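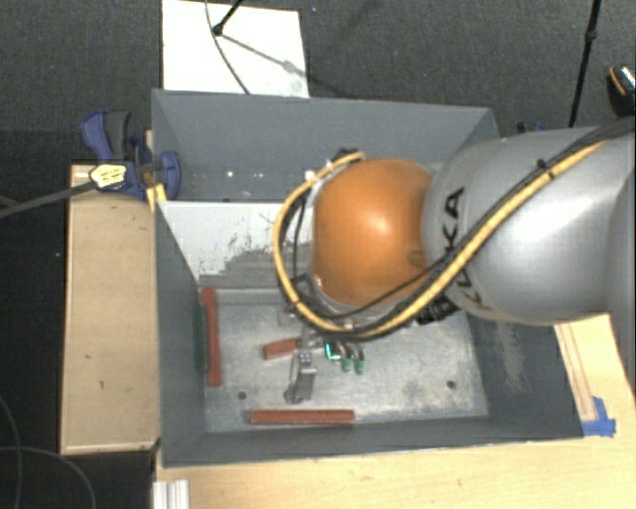
A KUKA arm with an orange joint cover, reaching into a gray bin.

Jun 18, 2022
by Danuta Zieliński

Skistunell is back, and this time I'm finishing it!

Okay, so I've been sitting on this for months and my publisher finally said I could type it up myself, which was brave of them. Civumar Press is putting out Skistunell: The Salt Years this October, a brand-new 922-page collection of my fantasy comic (yes, 922, my wrists know all about it), and it has the ending I never got to draw the first time.

If you're new, hi! Skistunell is a sunken city with one dry street. My lead, Wysocka, is a bell repairer who goes down there looking for her brother and keeps getting hired to fix things instead. I ran it online for seven years, one page at a time, and stopped right as she opened the last door. People wrote to me about that door. Some of them were pretty mad, and fair enough.

The new book has every old chapter, relettered (my old lettering was tiny, sorry to everyone's eyes), plus 70 pages nobody has seen outside my studio. I redrew most of the market chapter too. The giant heron stays exactly as it was because I love him and his weird knees.

Civumar is doing a hardcover and a paperback on the same day. The hardcover has a fold-out map of the dry street, and I painted it in real ink, so there's a coffee ring near the fish stalls that we decided to keep.

I'm also going on a little tour! It's 14 comic shops, starting at home in Prurnport, and I'll sketch in any book you bring, old or new. Ask for the heron if you want the heron. The shop list goes up on the Civumar site as each one confirms.

Preorders are open now through Civumar and at your local shop. Reviewers and podcast folks, write to the Civumar press desk for a digital copy of the first three chapters. I'm happy to talk about anything except what's behind the door.

Filed under: Comics & Graphic Novels, Fantasy, New Releases

We use cookies to remember your preferences and see how our site is used. Accept all | Manage settings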